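Nellwood Adult Learning Centre
Whiteboard and Handwriting Stream: Progress Report to the Diletti Fund
Prepared by Halyna Bondarchuk, Program Coordinator
Reporting period ending November

1. Purpose of this report

This report covers the second half of the funded period for the tabletop whiteboard stream. It sets out delivery against the agreed schedule, the condition of the equipment purchased under the grant, expenditure, and matters requiring a decision from the Fund. The paper workbook stream is reported separately by Vicente Ocampo.

2. Delivery against schedule

The stream replaces lined paper with small dry-erase boards for the first stage of English handwriting. Learners copy a short phrase, wipe the board and repeat the phrase until letter height and word spacing are consistent. They then transfer to paper. Each session runs for 50 minutes, with the final ten minutes set aside for cleaning and storage.

All sessions scheduled for the period were delivered except the Wednesday evening session in the week the building was without power. That session has been rescheduled to the start of next term. Both tutors, Kalkidan Abera and Tsegereda Feyisa, remain on the program.

The phrase list was revised at the midpoint. The original list was organised by letter family and produced phrases that learners found odd to write. The revised list uses phrases of two to four words that might appear on a card or a noticeboard, grouped by the joins and letter heights they exercise. Descenders are introduced in the second group. Tutors report that learners attempt more repetitions with the revised list, although this was not measured.

3. Equipment

3.1 Boards

The boards are the small format specified in the application, with a white writing surface and rounded corners. They are used flat on the table. Easel stands were trialled early in the period and withdrawn, as learners tended to lift the wrist off the board and letter size increased.

Learners are encouraged to turn the board to suit the writing hand. Left-handed learners in particular benefit from a steeper angle, and the tutors no longer correct board position unless the line of writing is drifting.

3.2 Markers

Blue was adopted as the standard colour after the black markers in the first order left a grey film that required solvent to remove. Slim barrels were retained. The broader barrel offered by the supplier, Trorden, was tested and gave a heavier stroke that closed up the letters a and e at the size being taught.

Marker life is the main recurring cost. Caps left off between exercises account for most of the early failures, and the tutors now include capping in the closing routine. Markers are stored horizontally so that ink does not settle at one end.

3.3 Surface and layout

Sessions are held on the tables with the marbled beige and peach top. The surface is smooth enough for the board to be rotated with one hand. Stray marker wipes off with a damp cloth if treated the same day. A phrase in blue, with the word "Stay" towards the right, shows the size of lettering now used in the stream.

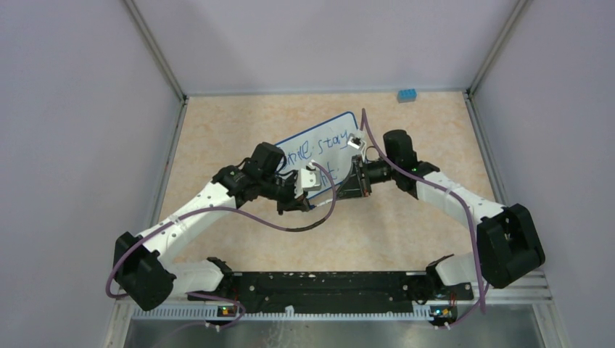 4. Expenditure

Expenditure to the end of the period was $357, covering replacement markers, cloths and cleaning fluid. No boards were replaced. The amount is within the consumables line and no transfer between lines is requested. Receipts are held by Yeshi Adugna and can be supplied on request.

5. Issues and risks

5.1 Ghosting. Writing left on a board overnight is harder to remove and leaves a faint outline. Boards are now wiped at the end of each session - including those a learner would like to keep. A photocopy is offered instead.

5.2 Storage. The cupboard in the Yilma Room is shared with another program and is not lockable. Two boxes of markers could not be located at the last stock check. A lockable tub has been priced.

5.3 Transfer to paper. Five learners wrote evenly on the board but lost letter height on moving to lined paper. A ruled overlay for the board is being prepared by Tsegereda Feyisa and will be tested next term.

6. Decisions sought

The Fund is asked to approve purchase of the lockable tub from the existing consumables line, and to confirm that the rescheduled evening session may be charged to the current grant.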